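Vendix is looking for bench sorters at its Clakville workshop. The job is putting small parts where they belong, all day, without developing strong feelings about them. Some of you already do this at home with the cutlery drawer and get no thanks for it.

You would stand at a long white table and work from yellow bins into a steel tray. Little cylinders with wires go in one bin, round red circuit boards in another. The wires curl, and they like to hook on to each other. Patience is worth more to us than a certificate.
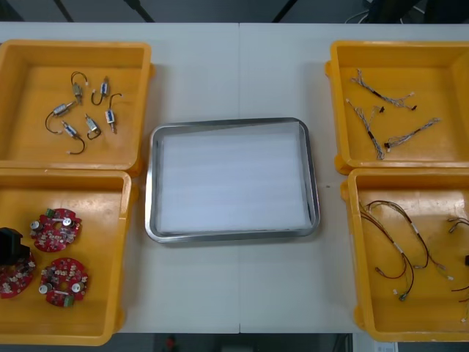 ## What we offer

- 30 hours a week, early or late shift
- a 12-week trial, paid at the full rate
- a stool, if you ask, and a kettle whether you ask or not
- free parking behind the Wong building

## What we ask

- steady hands and decent close-up eyesight, glasses welcome
- you can tell red from green
- you put a board down as if you'd paid for it
- no loose sleeves or dangling bracelets

No experience needed. There are 4 places, two of them open to people travelling in from Unville, who can use the works minibus.

Apply in writing to the Vendix front desk, Clakville, by Apr 10, 2019. One page is plenty. Tell us about something fiddly you once finished.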